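Home | Back issues | Swaps | Write to us

THE DRAWER REPORT
Plastic, mostly

I have been putting this off since August, when I told readers of this newsletter that I would sort out my kitchen plastics and report back. Several of you wrote to ask how it was going. It was going very well, in the sense that I had bought a label maker.

Let me set out the situation as it stood on Thursday morning. I own a cupboard, to the left of the stove, which holds plastic containers. It also holds plastic lids. Over the years the two populations have drifted apart, the way relatives do after a wedding. I emptied the whole thing onto the kitchen floor, sat down in the middle, and counted, because I had promised a number. The number was 139. That's containers and lids together, for a household of two, one of whom eats lunch out.

Of those 139 pieces, 17 made a proper match on the first pass. Yes, 17 is odd. One container came with a lid for each half, a design I can only assume was dreamed up by somebody who sells lids.

The matching takes longer than you'd think. Pale plastic is the worst of it. When everything was new there were clear ones and white ones, and after enough years of tomato sauce and dishwasher they have all settled on the same shade of old tooth. You hold one up to the window and there's a sort of gray cloudiness to it that could be wear or grease or something that used to be chili. I washed one three times before accepting that the cloud was simply part of it now.

Then there are the brands. I had four Tamier tubs, bought as a set, and the Tamier lids fit nothing but Tamier tubs, and only if you press the corners in the correct order. I had a stack of Pudton boxes, which claim to be stackable and are, provided you never want the bottom one. The Caldeira was a gift. It has a valve. I have never used the valve and I'm a little afraid of it.

My sister Rina (who is not a brand, though she'd make a good one) came by at lunchtime and stood in the doorway eating an apple. She keeps her containers with the lids on. I pointed out that this takes up far more room. She pointed at the floor. We left it there.

Here's the system I ended up with, for anyone who wants to copy it or feel superior to it:

Everything without a partner went in a grocery bag and sat in the hall overnight. If you go back for it, you can keep it. I went back for two.

Lids now stand on edge in an old dish rack, biggest at the back. It looks like a filing system for a very boring office and I'm fond of it.

Round things and square things no longer live together. Square ones get the shelf, round ones get the drawer under the oven, and the one shaped like a leaf has gone to live with Rina, who said she liked it and can't take that back.

Anything sticky gets a paste of baking soda and water, left on while you do something else. Anything that still feels sticky after that has made its choice.

Nothing gets a label. I did label six boxes on Thursday evening, and by Friday the one marked RICE had soup in it. The labels are a devil to peel off, by the way, and leave a square behind that is cleaner than the rest of the lid, so that now I have to look at that.

The final tally is a shelf, half a drawer and some free space at the back, where I've put the label maker. The soup has been eaten. Somewhere in this house there's still a lid for the big bread box, and I've offered a reward of one loaf.

Next month it's the spice rack, and I'd like it noted that I have promised nothing.

COMMENTS

Everaldo Xavier
The Caldeira valve is for the microwave. You open it first. Ask me how I cleaned my ceiling.

breadandbutter
My mother-in-law has 300 yogurt pots in the garage, washed, in towers. I'm sending her this and not signing it.

Judith in the flats
Try rubbing alcohol on the label squares. It doesn't get rid of them but it gives you something to do.

breadandbutter
Update, she has read it and would like the leaf-shaped one if Rina gets tired of it.

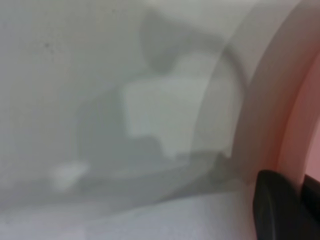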